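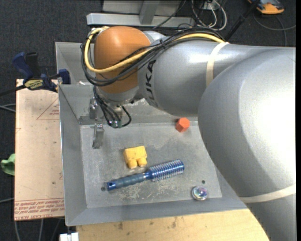 Getting scuffs and white patches off the floor of a grey metal bin

Posted in Workshop & Garage

I've inherited a sheet-metal bin with sloping sides and a flat bottom, and the bottom looks as if someone has been ice skating on it. Pale scratches, smudges, and whitish worn patches that are worst towards the lower middle. It gets used for sorting odd blocks, the yellow one with studs and the red-orange faceted one among them, so it isn't exactly fine china. I've tried washing-up liquid, then more washing-up liquid. The smudges have moved. Is there any saving it short of paint?

Endberg

3 replies

Skokel

Smudges and scratches are two separate jobs. Do the smudges first: warm water, a splash of white vinegar, microfibre cloth, rinse, then dry it properly or you'll be back here asking about rust.

For the scratches, try a patch in a corner with 600 grit wet-and-dry, used wet, all strokes in one direction. If it's bare metal the marks will blend in. If it's painted or coated, stop, as you'll only make a larger pale patch and have to call it a feature. Don't start at 200 unless you dislike the bin. I did mine on a Tuesday evening and my elbow filed a complaint by Wednesday.

Isholm

just turn it upside down, problem solved

Savchuk

Agree with most of the first reply, but I'd leave the scratches alone. Hard blocks on a metal floor will put them all back by May. Cut a rubber mat to fit the flat part and stop it short of the slopes, otherwise the edges curl up and everything collects underneath. Mine cost £23 and has outlasted the bin I bought it for. Take it out now and then to wipe under it, which I mention as someone who didn't.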